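Piltby Simulator, set-up guide
Section 7: Checking a grasp in the wrist view

Before you run the planner Dollov on a new scene, please check that the wrist view and the grasp state agree with each other. The check uses the scene "can and bowl", which is installed together with Piltby.

1. Start Piltby and open the scene "can and bowl".
2. In the panel Views, select Wrist. Leave the other views closed.
3. In the panel Planner, select Dollov and load the task file "can_to_bowl".
4. Set the step limit to 10 and press Run to Hold. The planner stops when the can is held over the bowl, and the simulation is paused.

Note: Run to Hold does not open the fingers. The release is a separate command and is explained in Section 13.

5. Compare your wrist view with Figure 4. Both fingertip pads must touch the sides of the can, and the lid must face the view.

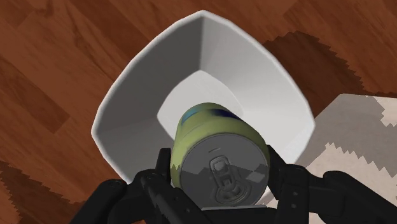

Figure 4. Wrist view in the hold position, can over the bowl.

6. Open the panel State and read the line "contact". It must show "left, right". If only one side is written, go back to step 4 and reduce the approach speed by one level.
7. Press Save Pose. The pose is stored in the project folder under the name Plinasden, and you can change this name later.

Note: The edges of the shadows can look like small steps. This comes from the shadow setting Low and has no influence on the contact calculation. If you record pictures for training a perception model, choose the setting High before step 4.

Caution: Do not move the bowl by mouse while the simulation is paused. Dollov keeps the old bowl position until the scene is loaded again, and the release point will be wrong.

8. Close the panel Planner. The scene can now be used with your own task files.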